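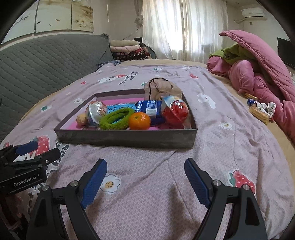 Clurken Low Box, one-piece, open top
Reviewed by Corina Hodoroagă
Sunday, March 20, 2022

I bought the Clurken Low Box in January from Rarnwood, the online home goods store. It cost $21, plus shipping. I have used it every day since it came, mostly in the bedroom, and I have had time to find out what it does well and what bothers me.

It is a shallow, rectangular box with no lid. The outside is a dull gray-brown and the bottom on the inside is bright pink. Clurken sells it as a "catch-all," and the listing shows it on a hallway shelf with keys and mail. I wanted it for the bed. My daughter and I read there in the evening, and by the end of the week there would be wrappers and hair ties between the pillows and at least one pen under the blanket. I was tired of shaking things out of the sheets on laundry day.

Size and shape

Read the measurements before you order. I didn't read them closely and expected something smaller. It takes up a fair amount of the middle of the bed when two people are sitting on it, though on a large bed there is still room on both sides for legs and a book. On our hallway table it stuck out past the edge, and I moved it off after one night.

The front wall is straight, with no dip or cutout for a hand. For a box this shallow that is fine. You reach in from the top and can see everything without moving anything, provided you don't overfill it.

There are no dividers. Clurken sells a set separately for $19, and I didn't buy it. For nearly the price of the box itself you could get a second one and have two boxes. If you want to sort makeup or desk supplies you will probably miss them. For the odd mix of things we keep in ours, open space works better. A typical load is a mandarin, a couple of candy eggs, some packets, and the lime-green fuzzy hair ring that my daughter takes off as soon as she lies down and can't find in the morning.

How it sits on a bed

This was my main question and the listing doesn't cover it. The answer is that it sits well on a firm mattress and only fairly well on a soft one. We have one of each. On our bed, which is firm, I can set it in the middle and it stays level while someone gets in or out on the far side. On the guest bed, which has a soft topper, it tips toward whoever is heaviest. An orange or a walnut will roll to that side and stop at the wall, and nothing has gone over the edge so far.

It slides a little on smooth sheets. On anything with texture it stays put. We use a pale pink honeycomb sheet with cartoons on it (her choice, and I have come around to it), and the box doesn't move on that sheet unless you push it. On a plain cotton sateen set it will travel if you pull the blanket toward you. I tried a square of rubber shelf liner under it. That helped, but it also picked up lint, so I stopped.

The bottom edges have not snagged any of our sheets. I checked for this on purpose after reading one of the reviews on the Rarnwood page, which mentioned a pulled thread. I have not had that problem. It may be worth running a finger along the edges when yours arrives.

The color inside

I would not have picked the bright pink. The outside is so plain that the inside comes as a surprise, and it was the only color Rarnwood had in stock. After a few weeks I changed my mind about it for a practical reason. Small light things show up well against it. I can spot a walnut half or a white pill bottle cap right away. Dark things are harder. Anything navy or black that ends up low in the box, in the shadow of something taller, disappears in the evening with only the reading lamp on, and I have gone through it by touch more than once looking for something that was there the whole time.

If Clurken reads reviews, I would like a cream or light gray inside as a second choice.

Wear

The outside marks easily. Mine had its first scuffs on the front wall within a week, and I am not rough with it. It goes from the bed to the dresser and back, and sometimes under the bed when we have company. The scuffs are dull on dull, so you don't see them from across the room, but up close they are there and they don't wipe away. I tried a damp cloth and then a dry eraser sponge. The sponge left a paler patch, so don't do that.

The inside has held up better. I have wiped it with a barely damp cloth most weekends and the pink looks the same to me. A peeled mandarin sat on it overnight once and left a faint ring that came out with a second wipe. Chocolate came off too. I would not put a wet glass in it or anything that could leak, and Clurken says the same in the care note that comes with the box.

The corners are all still tight. I had doubts about them on the first day, since one looked a little open when I unpacked it, but it has not gotten any worse.

What fits and what doesn't

Fruit, nuts, wrapped candy, small packets, a phone, reading glasses and hair things all fit and stay where you can see them. A paperback fits lying flat, and then there is not much room for anything else. A thin plastic bag of something, like crackers or cotton pads, will stand up and lean over the back wall. That looks messy, and it is the first thing to fall out when you carry the box. I fold the top down now or leave the bag in the kitchen.

Egg-shaped candy and toys are a good test of any tray without dividers, and around Easter we have plenty of them. They roll in a box that is only half full. With other things around them they stay in place well enough. I put them at the ends, against a wall, and the soft things in the middle.

Don't use it as a lap tray. It has no handles and you need both hands under it to carry it when it is full. I have carried it one-handed by the front wall and it held, but I could feel it bend and I don't do it anymore.

Compared with what I had before

Before this I used an Astositz fabric basket, which was cheaper and is now holding scarves in the closet. It was deeper, and everything small went to the bottom and stayed there. It also fell over on the bed whenever the weight was on one side. The Clurken is better for this job in both respects. The basket was easier to store, as it folds flat, and the Clurken doesn't fold at all. It could also go in the wash. If you have very little space, think about that.

I also looked at a bamboo bed tray with legs. It was more than I wanted to spend, and it would have been in the way when we were done reading. I don't need something to eat a meal from.

Ordering and delivery

Rarnwood shipped it quickly and it came in an outer carton with paper on all sides. There was no damage apart from the corner I mentioned. There was a slight smell on the first day, like a new shoebox. I left it by an open window and it was gone by the next morning.

The return policy was printed on the packing slip: 21 days, unused, and you pay the postage. I didn't return it, so I can't say how that goes in practice.

Would I buy it again

Yes, at this price, for the bed. I would not buy it for a hallway or an entry table, where it would get knocked and the scuffs would bother me more. I would also wait for another inside color if I were putting it somewhere guests would see it.

Good points
Low walls, so you can see what you have
Stays level on a firm mattress
Inside wipes clean
Doesn't slide on textured sheets

Bad points
Outside scuffs in the first week and the marks stay
Bends if you carry it full with one hand
Dividers cost nearly as much as the box
Only one inside color in stock

I gave it four stars on the Rarnwood page and I would give it the same here. The missing star is for the outside finish.

Update, same day: a reader of my draft asked if a cat will sleep in it. Ours tried the first night and hasn't been back — she prefers the lid of the hamper.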